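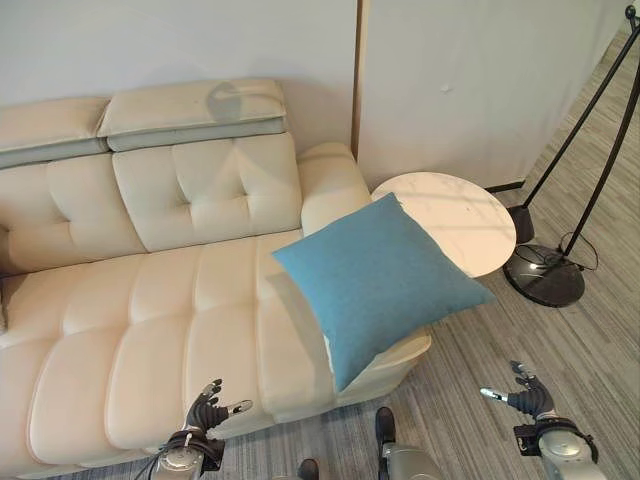
Residents' lounge, minutes of Wednesday, September 27, 2023. Present: Ohemaa Nartey (chair), Vitalii Hrynyshyn, Vega Calvo. Vega doubted that the Wulell quote of £1705 covered cleaning the cream leather sofa at all, as it lists "fabric items" and the only one she could name was the blue cushion.

Heating. Cluto blame the valve again. Vitalii wasn't convinced, having heard the same in February. Second opinion to be sought.

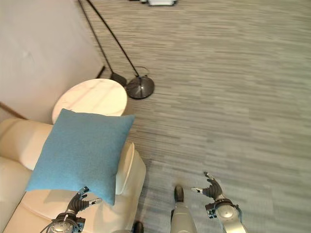
Lounge carpet and floor lamp poles

Booking fee. Proposed rise to £7. Ohemaa asked what people would get for it. No answer given. Deferred.
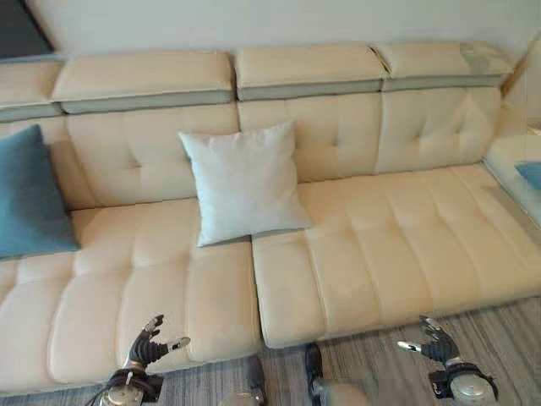

Lounge sofa, headrest side

Closed 8.40pm.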